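The Residue Test

August
4 min read
18 shares | 2 comments

The instructions for the second trial were one page long. Maren had read them at the sink, again in the stairwell, and a third time with her coat still on. They specified a white surface, a single bottle, daylight or a lamp of equal strength, and no gloves thinner than the pair supplied. They did not specify what to do if the surface already carried a mark.

Skarnden paid by the completed form. The rate was 125 for a kitchen product and slightly more for a bathroom product, on account of the fumes. Maren had done ten bathroom products since the spring. She kept the carbon copies in a folder marked Fendeck, after the street where she used to live, and she had not relabeled it when she moved.

The stain had been on the table before the bottle. She wrote this under Remarks. The form allowed two lines for Remarks, and she used one and a half.

She measured the stain along its longer side with the ruler from the sewing box. It was brown and ran in short strokes, one beside the next, like the rungs of a ladder. Small dots lay above and below the strokes. Her brother had sat at that end of the table the last time he came, with a form of his own, from the hospital at Sidwood. He had filled in everything except the line for next of kin. Then he had asked for tea.

She had tried vinegar on it. She had tried baking soda, left for two hours under a damp cloth. The strokes had stayed the same length.

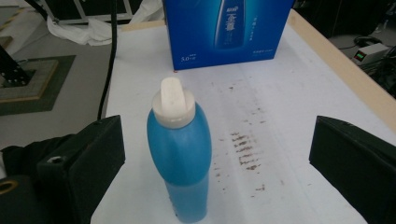

Floor Wuyts

The cap had a ribbed collar and a tall, flat nozzle set at an angle. The angle was meant for reaching under the rim of a toilet bowl. On a level surface it was a poor design, and she noted that the user would have to tip the whole bottle and guess at the flow. The blue was darker in the rounded upper part and paler toward the bottom. She recorded the color as medium blue, upper, and light blue, lower, and left the box for odor blank until the cap was off.

The carton stood at the far end of the table, with its own picture of a blue bottle on the front. She could not read the characters. Mr. Kurup, on the ground floor, had offered to ask his daughter-in-law, but the daughter-in-law was away until the end of the month and the form was due before that.

At four o'clock she put on the gloves.

The procedure required a test area with no prior contamination. She chose a spot on the left, well clear of the brown marks, and applied the product to a folded cloth. She waited the stated interval. She wiped, rinsed, and wiped again. The surface was white before and white after. She wrote: no visible change.

There was enough left on the cloth for a second area. The procedure did not call for one. She held the cloth over the first of the strokes and looked at the clock on the stove, and then at the chair, which she had not moved since he pushed it back.

Skarnden had 1,000 testers, according to the letter that came with the first box. It was possible that all of them had a table. She folded the cloth with the damp side in and put it in the bag provided, and she closed the bag.

Under Remarks, on the half line that remained, she wrote that the existing stain had not been treated. Then she signed the form, crossed out the date because she had put down yesterday's, and wrote the right one above it.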